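# Desk corner, take two

27th June

I've been sorting out the desk at our Flollbridge place for 2 evenings now, and I'm finally happy enough to share! The list was short – see-through blue stuff in one pile, cables in another, and wipe down whatever was left.

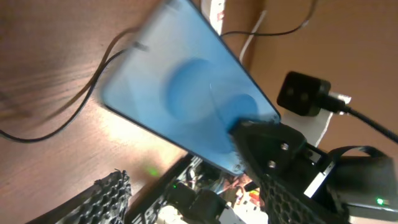
**Do you keep clear plastic pieces flat or standing up?**
Flat, with a sheet of paper between them, so they don't pick up scratches.

Blue is my weakness, by the way. I have a whole drawer of it from the Wullside swap (roughly 63 bits and pieces, and I love every one).

Next up was the cable corner, and that took me way longer than the rest. I like a power strip on top of the desk, where I can reach the switches without crawling around on the floor, 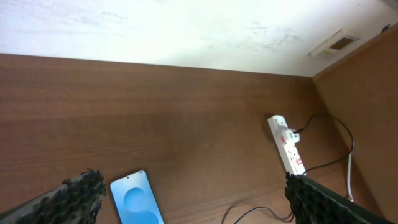 and I like the cords to have a little slack so I can move stuff around. I may clip them to the side panel in October, when I'm back from Ridau. The wall could use some paint too – one more thing for the list!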